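Masking the Gripper Fingers Out of a Wrist Camera Stream in Vitel

Print this page | E-mail this page

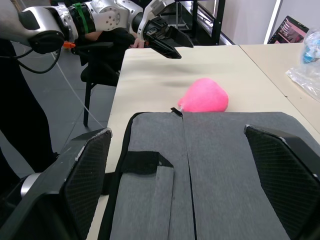 Right wrist camera, fingers in the lower corners, fabric item between the pads.

This tutorial adds a static finger mask to a wrist camera so that the segmentation node stops reporting the gripper as an object. It assumes a two-arm cell running Givent for control and Vitel for perception, with both wrist cameras already calibrated.

Unmasked, the segmenter tends to merge dark fingers with any dark trim on the item being handled. On a gray bag with black webbing, the strap and the finger pad can come back as one region, and the grasp planner then places a contact on its own hand.

1. Record the finger positions

Jog the right arm clear of the table and point the camera at a plain light surface. Step the gripper through 9 openings from closed to fully open and save one still at each:

vitel capture --cam wrist_right --sweep 9

Do not change the exposure between stills. If auto exposure is on, the pad texture will shift and the edges will come out ragged.

2. Build the mask

vitel mask build --in sweep/ --out wrist_right.msk --grow 4

The grow value is in pixels. With 4, the mask covers the lighter rim along the upper edge of each finger, where most leftover false regions appear. Larger values start to remove the item between the pads.

The output is a table indexed by gripper opening. Vitel interpolates between entries, so the opening must be published on the same clock as the camera. Check this with vitel sync; an offset over 3 frames will leave a sliver of finger visible while the gripper is moving.

3. Handle the second arm

A static mask does not cover the other arm when it reaches over the table. Load its model and let Vitel project it from joint states:

mask.dynamic = arm_left
mask.dynamic.pad = 9

Straps and loose cables are not in the arm model. Either add them as capsules in the Hesel editor or raise the pad value. Shadows are not masked by either method. Set shadow_reject = on if a gripper shadow on the tabletop is returned as a region.

4. Limit the workspace

Set the table polygon so that the floor, chairs, people and shelving are discarded before segmentation. Where two tables meet, use one polygon across both, or an object lying over the gap will be split.

This polygon filters perception only. It has no effect on the safety zones in Givent.

5. Verify

Run vitel view --overlay and close the gripper slowly on a soft item. The masked area should follow both fingers with no flicker. If one side lags, repeat step 1 for that arm.

Masks built before the March release of Vitel must be rebuilt.

Last updated: Saturday, July 28, 2018

Contact | Copyright Haberkorn | Back to top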